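Why Does Popcorn Pop Better Some Days Than Others?

Final project report
Audrey-Anne Landry and Audrey-Anne Thibodeau
Intro to Food Science, section 2
2018-10-22

Yes, we are both named Audrey-Anne, and yes, that is how we ended up as partners! In this report we use our last names.

The question

Landry's family has bought popping corn from the same farm stand in Sutherland for years, and every year there is a fight over where the jar should live. Her father keeps it in the fridge. Her grandmother says the fridge ruins it and that a cupboard is the only place. We wanted to find out who was right, and we thought it would make a great project for a class where you are allowed to eat the leftovers (most of them, anyway).

Background

A popcorn kernel has a hard outer shell called the hull. Inside is starch with a little water in it. When the kernel gets hot enough, the water turns to steam and the pressure builds until the hull breaks. The starch, which is soft by then, puffs up and sets into foam as it cools. If the kernel is too dry there isn't enough steam. If it is too damp, the hull tends to give way early and you get small, chewy pieces. The books we read put the best moisture level at close to 14 percent of the kernel's weight, and we were amazed at how narrow the good range is.

What we did

We bought one big bag of yellow kernels in July so that everything came from the same harvest. We mixed it well in a bowl and counted out 1,000 kernels for the main test. These were split evenly into four groups. Group A went into a sealed glass jar in a cupboard. Group B went into the same kind of jar in the fridge. Group C was left in an open paper bag on a shelf in Thibodeau's apartment in Zescombe, which has very dry air. Group D was spread on a baking sheet and dried in a low oven just before popping.

All the groups except D sat for 40 days. We weighed every group before and after storage on the lab's Sirkik balance.

For popping we used a Furnel hot air popper borrowed from Landry's aunt. We picked hot air over oil so that we wouldn't have to worry about measuring oil or about kernels sticking to a pot. Each batch was 50 kernels, so every group had five batches, and we let the popper cool down fully between them. This was slow! We did most of our reading for the background section while waiting for it.

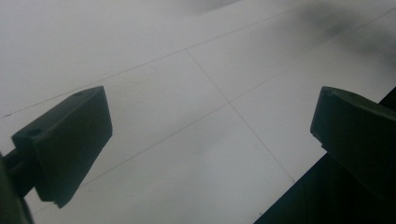
After each batch we sorted everything into popped and unpopped. The hard part was deciding what to do with the half-popped ones, where the hull has split and a bit of white shows but nothing has really opened. We argued about these for a whole afternoon and in the end counted them as unpopped. Then we poured the popped corn into a measuring cylinder, tapped it on the table three times, and read the volume.

Results

Group A was the clear winner. It had the fewest unpopped kernels and the biggest volume in every one of its batches. Group B came so close behind that we don't feel we can call it a real difference. Group C was noticeably worse, with flakes that looked small and a lot of kernels left at the bottom of the bowl. Group D was the surprise. Only 63 percent of it popped, and what did pop was tiny and tasted like cardboard. The weights fit with this, as C and D both got lighter and A and B hardly changed at all.

We also tried a rescue, which wasn't in our plan. We had extra kernels stored the same way as Group C, so we put them in a jar with a spoonful of water and shook it twice a day for a week. They popped nearly as well as Group A! We only had enough for one batch, so please take this as a hint and nothing more.

Problems

Our measuring cylinder was narrow, and big flakes sometimes got stuck sideways and left gaps underneath. A wider one would be better. Thibodeau's apartment is also not a controlled place, and the heat came on partway through the storage time. And we would love to try this with white kernels, which have a thinner hull, or so the lady at the farm stand told us.

As for the family fight, the lid matters far more than the fridge does. Landry's grandmother has read this report and still says the cupboard won.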